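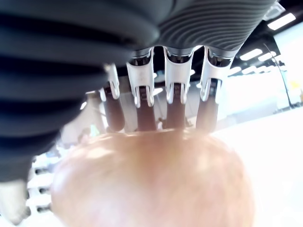

Round and ready for the bowl. Fruit is having a moment in our kitchen.

I have kept a fruit bowl for most of my adult life, and for most of that time I have kept it badly. You know the sort of thing: three bananas going spotty on top, a lemon like a golf ball underneath, and something at the very bottom you'd rather not put your fingers in. Then last July I came home from a week in Drarside with a bowl from the pottery there (wide, shallow, a bit wonky on one side, and more than I'd meant to spend) and it seemed rude to fill it with rubbish.

So I started buying fruit properly. There's a market at Drarkby, five minutes from the bus stop, and the stall at the far end lets you pick your own. I'm slow at it. I like to turn each one over and feel the weight, because a heavy orange is nearly always a juicy one, and a light one will be all pith and disappointment. Peaches are different. You want a bit of give up by the stalk, but for heaven's sake don't squeeze — press with the flat of your thumb, or you'll leave a bruise for whoever comes along next.

A shallow bowl changes how you eat, I've found. Everything sits in one layer, so you can see what needs using and nothing gets squashed. My old one was deep as a bucket and I must have thrown away a small orchard's worth over the years. Now I have a quick look each morning while the kettle boils, and whatever's softest goes on the porridge.

Bananas live on a hook by the bread bin. They make everything around them ripen faster, which is handy if your peaches are like cricket balls and a nuisance the rest of the time. Oranges will sit out happily for a week, then I move them to the bottom of the fridge. Peaches stay out until they smell like peaches, and then you've got a day, maybe two, so invite someone round!

I did try one of those tiered stands, the Brarkix, which looked lovely in the shop. It took up half the worktop and the top tier wobbled every time I shut a drawer. It holds onions in the shed now and we're both happier. A Tahiri mesh cover has been far more use, especially in hot weather when the fruit flies turn up in their thousands.

As for the wonky bowl, it's got a chip in the rim already (me, the tap, a Sunday-lunch sort of hurry) and I've turned that side to the wall. I'm going back to Drarside this summer and I've got my eye on a smaller one for the plums.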